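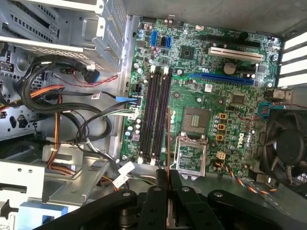
# Hamada H6 Memory Module, Desktop

The H6 is an unbuffered desktop memory module for towers and small office machines with full-length slots. It is sold singly and in matched pairs. Mullico stocks both under part number 641, with the suffix -S for single and -P for pair.

## Specifications

| Item | Value |
|---|---|
| Type | DDR3, unbuffered, non-ECC |
| Capacity | 4 GB or 8 GB per module |
| Voltage | 1.5 V |
| Contacts | 240, gold plated |
| Weight | 14 g per module |
| Warranty | 6 years |

## Compatibility

Fits boards that accept standard-height DDR3 modules. It does not fit laptops or DDR4 boards; the key notch is in a different position. Check the maximum capacity per slot in the computer's manual before ordering the 8 GB version. Some older boards stop at 4 GB per slot and will not start with a larger module.

Modules from the Brivia range may be mixed with the H6 at the same voltage. All modules then run at the speed of the slowest one.

## Installation

1. Shut down, unplug the power cord and hold the power button for a few seconds.
2. Open the latches on the slot.
3. Line up the notch and press straight down on both ends until the latches close.
4. Start the computer and confirm the total in the setup screen.

If the machine beeps and shows no picture, reseat the module - an incomplete press at one end is the usual fault.

## Ordering

Pairs ship in one antistatic tray, singles in a sleeve. Trade packs are shipped from the Wuver warehouse and take about 6 working days. Returns are accepted with the label intact.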